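Search notes Search

Lanstead notebook, laundry picking
May 11, 2022

Continued from the page with the calibration. Wycliffe asked me to write more about the reasons for changes and less about the commands, so I try to do this today.

The problem from last week is still open. The grasp planner chooses a good point on the cloth, the arm goes there, and at the last part of the approach the motion is refused by the collision checker. In the log it is always the same message, finger link against basket rim. I repeated it this morning with the old settings before touching anything and it came back on the third try.

I first believed the basket pose was wrong. I checked it again against the point cloud and the rim in the model sits 5 mm too far to the inside on the long wall. This is a small error and I corrected it, but the refusals did not stop. So the pose is part of it only.

Then I looked at the padding. In the planning config the padding for all links is 30 mm. I think this number was copied from the Tikkanen project, where the arm moved beside a shelf and there was lots of room. For a basket it is far too much, the fingers become so fat that almost no grasp near the wall is allowed. I changed it to 9 mm for the two fingers and left the other links as they were.

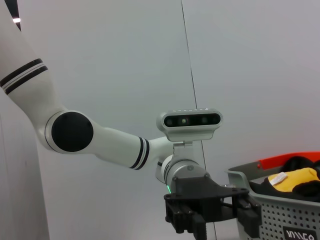 After this change the planner finds a path for nearly all of the candidates near the wall. The path is not always nice. Sometimes the elbow swings out wide before it comes down, and I had to press stop once when I did not like the direction. It did not touch anything. The reason is that the sampler takes the first solution it finds and the smoothing afterwards has a time limit of 200 ms. I did not change the limit today, only one thing at a time.

Segmentation. Dark clothing is still difficult. The depth on black fabric has holes, and the mask from the network joins several pieces to one big piece. The grasp score then prefers the middle of the big piece, where in reality is a fold between two garments, and we lift two together. With a bright piece on the top there is no such trouble, the mask is clean and the centre is where I would put my own hand. I should be careful to not judge the software on the bright pieces only. Naomi said the same in October when we tested with towels and I did not listen enough.

I tried to fill the depth holes with the median of the neighbours before the mask step. The holes are gone in the viewer, but the filled parts are flat and the normals there are wrong, so the gripper wants to come in at strange angles. I turned it off again. The code stays on the branch, please do not merge it.

One more thing, the wrist camera transform. When the wrist turns by a large angle the cloud moves a little bit against the basket model. It could be timing, because the joint states and the image do not have the same clock. I recorded two bags for this and put them in the Zumbridge folder, not named well, sorry.

To do:
- measure the clock offset between the joint states and the camera
- ask Wycliffe if the elbow can get a joint limit in the planner only, not in the driver
- compare masks with the weights from the Clellex branch
- write the padding values in the readme, per link, with the reason
- Naomi wants the failed grasps saved with the cloud, at the moment only the image is saved

Added later: Naomi read this and thinks that the padding on the camera housing should stay large, also when somebody is tempted to make it small like the fingers. I agree. It is now a separate line in the config with a comment.

Contact the lab | © Lanstead | Back to top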